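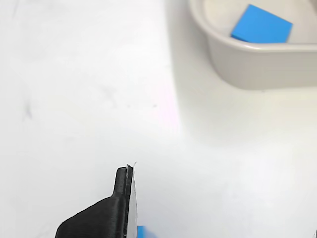
Snædís Frandsen objecte, en relecture, qu'une règle impossible à vérifier sur les fichiers livrés n'a pas sa place dans ce document. Remarque retenue : chaque règle porte désormais une colonne « contrôle », et celles qui n'en avaient pas ont été déplacées dans les recommandations.

# Trostholm — règles de collecte et fiche de données

Version de travail, octobre. Remplace la note interne « consignes poste ».

## Objet

Ce dépôt contient les épisodes de téléopération `farka-bloc-bol` et les règles suivies pour les enregistrer. La tâche est unique : saisir un bloc bleu posé sur la table et le déposer dans le bol. Les règles valent pour tout nouvel ajout, y compris les reprises d'épisodes rejetés.

Les termes DOIT, DEVRAIT et PEUT ont ici un sens normatif. Un épisode qui enfreint un DOIT est exclu. Un épisode qui enfreint un DEVRAIT est conservé avec un drapeau dans `meta/flags.csv`.

## Contenu

| Élément | Valeur |
|---|---|
| Épisodes acceptés | 129 |
| Épisodes rejetés (conservés à part) | 54 |
| Longueur d'un épisode | jusqu'à 2 000 pas |
| Format | Parquet + MP4 |
| Langue des consignes | français |

Les épisodes rejetés se trouvent dans `rejets/`, avec le numéro de la règle enfreinte. Ils ne doivent pas être chargés par défaut ; l'option `--avec-rejets` est volontairement longue à taper.

## Règles du poste

| N° | Règle | Contrôle |
|---|---|---|
| P1 | Le plan de travail DOIT être blanc et mat. | première image de l'épisode |
| P2 | Le bol DOIT être à l'intérieur de la zone atteignable par la pince. | script `verif_zone.py` |
| P3 | La position du bol DOIT rester fixe pendant l'épisode. | comparaison première/dernière image |
| P4 | L'éclairage DEVRAIT être diffus. | histogramme, seuil dans `config/lumiere.yaml` |
| P5 | Un bloc PEUT se trouver dans le bol au départ. Le champ `bol_occupe` DOIT alors valoir `true`. | croisement métadonnées/image |

P5 a fait l'objet d'une discussion avec Darius Sproģis, qui demandait un bol vide au départ de chaque épisode. La règle plus souple a été gardée : le champ `bol_occupe` permet de filtrer, et un bol toujours vide donne un jeu trop facile à apprendre par cœur.

Les traces et marques sur le plan de travail ne sont pas un motif de rejet. Elles ne doivent être ni retouchées ni masquées dans les vidéos.

## Règles du bras et de la pince 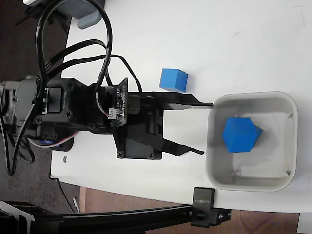
*Fig. 2 — Bras, pince et bol vus de dessus ; un bloc bleu sur la table, un autre dans le bol.*

| N° | Règle | Contrôle |
|---|---|---|
| B1 | Le bras DOIT être recalibré après tout démontage d'un servomoteur. | date dans `calib/journal.csv` |
| B2 | Les câbles DOIVENT garder assez de mou pour l'amplitude complète de chaque axe. | parcours à vide, `test_amplitude.py` |
| B3 | Un câble NE DOIT PAS passer entre les doigts de la pince. | vue de dessus |
| B4 | La fixation du bras DOIT être resserrée à la main en début de séance. | case à cocher, feuille de séance |
| B5 | La pince DOIT être ouverte au premier pas de l'épisode. | état articulaire, colonne `grip` |
| B6 | La surface de contact des doigts DEVRAIT être inspectée toutes les heures. | feuille de séance |

Pour B2, le parcours à vide se fait à vitesse réduite, opérateur à portée de l'arrêt d'urgence. Un effort anormal sur un axe interrompt le test ; le bras n'est pas relancé avant lecture du journal moteur.

B4 et B6 reposent sur du déclaratif. Gráinne Mac Mathúna a proposé de les reclasser en recommandations, ce qui serait cohérent avec la remarque placée en tête. La décision est ouverte (ticket 218).

## Règles de conduite

- L'opérateur DOIT rester hors de la zone de mouvement dès que les moteurs sont sous tension.
- Une seule personne DOIT avoir la commande. Le passage de main se fait moteurs coupés.
- Un épisode interrompu DOIT être enregistré comme tel (`fin = arret`), jamais effacé.
- Le bloc NE DOIT PAS être replacé à la main en cours d'épisode.
- L'opérateur DEVRAIT éviter de corriger une saisie plus de deux fois. Au-delà, clore l'épisode et l'étiqueter `echec`.

Un échec propre est accepté dans le jeu. Seule une infraction à une règle DOIT entraîne le rejet.

## Étiquetage

Chaque épisode porte les champs suivants :

```
id_episode
operateur # pseudonyme, table de correspondance non publiée
bol_occupe # true | false
issue # depot | echec | arret
regles_enfreintes
commentaire # facultatif, texte libre
```

`issue = depot` signifie que le bloc repose entièrement dans le bol, pince dégagée, à la dernière image. Un bloc appuyé sur le rebord est un `echec`. En cas de doute, une seconde personne étiquette sans voir la première réponse ; Bjartur Thorlacius tranche les désaccords.

## Limites connues

- Une seule couleur de bloc à saisir. Aucune conclusion sur la généralisation à d'autres couleurs ne peut être tirée du jeu.
- Les vues proches de la pince sont souvent partiellement occultées par un doigt. Les boîtes englobantes y sont moins fiables que sur la vue de dessus.
- L'horodatage des deux flux vidéo est aligné par logiciel — prévoir une tolérance d'un pas.
- Les règles n'ont pas été écrites pour un poste où deux bras partagent la même table. Le projet Graron prépare un texte séparé.

## Modifier une règle

Ouvrir un ticket avec l'étiquette `regle`, donner le numéro, le texte proposé et le contrôle associé. Les tickets sont lus le lundi. Une règle modifiée garde son numéro ; une règle supprimée laisse un numéro vide, jamais réattribué.

Contact : Sigrún Kirkegaard, équipe Tanoli.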